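About Us

Print this page | E-mail this page

Updated October
By the Lasstead Recaps staff

Lasstead Recaps is a television review site. We write about scripted drama and some comedy, one episode at a time, and we have been doing it for 11 years. The site started as a message board for viewers of Bilham, the harbor-town crime series, and the first posts were notes typed up during commercial breaks. When the show ended after its third season, the people on the board wanted to keep talking about something, so we picked another show and then another.

Today we cover 15 series in a normal year. Fall is the busiest stretch. In summer we go back to older shows and run them from the pilot on, usually two episodes a week.

What we publish

An episode recap goes up the morning after the episode airs, by 9 a.m. Eastern when we can manage it. It covers the plot from the first scene to the last and includes every spoiler up to that point. It does not include anything from later episodes, from trailers, or from the books a show may be based on. If a writer has read the books, the recap says so at the top, and book talk goes in a separate thread with its own warning.

A review is shorter and comes with a letter grade. We keep reviews and recaps apart. Plenty of readers want to know what happened on Valtum this week without hearing whether we thought the palace plot was dragging (we did, for most of season two). Others only want the grade.

We also publish season previews, finale roundups, and a mailbag every Tuesday. The mailbag is open to any question about a show we cover. We answer as many as fit.

How we work

Each series has one lead writer and one backup. The lead watches every episode twice, once straight through and once with the pause button. The backup fills in for vacations and illness and reads every recap before it posts. Names of minor characters are checked against the closing credits. When we get something wrong, we fix it in the text and put a note at the bottom with the date of the change.

We watch some episodes early on screeners and some live with everybody else. Screeners often have unfinished effects or temporary music, and we try not to grade a show on those. If a review was written from a screener, it is marked.

We do not accept payment from networks or studios for coverage. We run ads, and the ads are sold by an outside company that has no say in what we write. Travel to set visits is paid for by us, so there are not many set visits.

Grades

We grade from A to F. A grade is for the episode and not for the series. A show we like can have a bad week, and readers sometimes take that hard. The season grade is decided separately by the lead and the backup together, and it is not an average. Xiong got mostly Bs from us in its first year and finished with an A-minus because the last three hours pulled the family story and the court case together so well.

Grades are not changed after posting. We have been asked to do it many times, mostly about finales.

Comments

Comments are open on every post and stay open for 19 days. You need an account to comment but not to read. Spoilers for the episode under discussion are fine. Spoilers for anything later are removed, and so are guesses based on leaked scripts. Disagreeing with a grade is fine. Going after another reader is not, and a second warning means the account is closed.

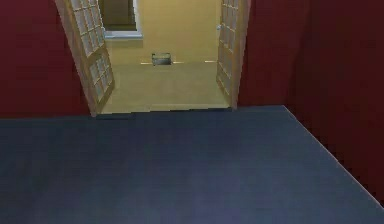
Marisela wrote to ask why we dropped the scene-by-scene time stamps, saying she used them to find her place when she fell asleep halfway through Valtum. We took them out when streaming versions began to run at different lengths from the broadcast ones, and the stamps were off for half our readers. She suggested marking the act breaks instead. We have been doing that since the spring, and it seems to be working for people who watch either way.

Most of our changes come from letters like that one. The separate book threads were a reader's idea, and so was the list of previous episodes at the top of each recap.

Writing for us

We take on new writers before the fall season. Send two sample recaps of the same series, from episodes that aired back to back, with no more than a paragraph about yourself. Samples should be on a show we do not already cover. We pay for every piece we publish. We do not take guest posts or sponsored articles.

Archive

All recaps back to the first season of Bilham are still online and free. A few of the oldest posts lost their comments when we moved servers, and we have not been able to recover them. Links to video clips in older posts may no longer work.

Contact Lasstead Recaps | Copyright Lasstead Recaps. All rights reserved. | Back to top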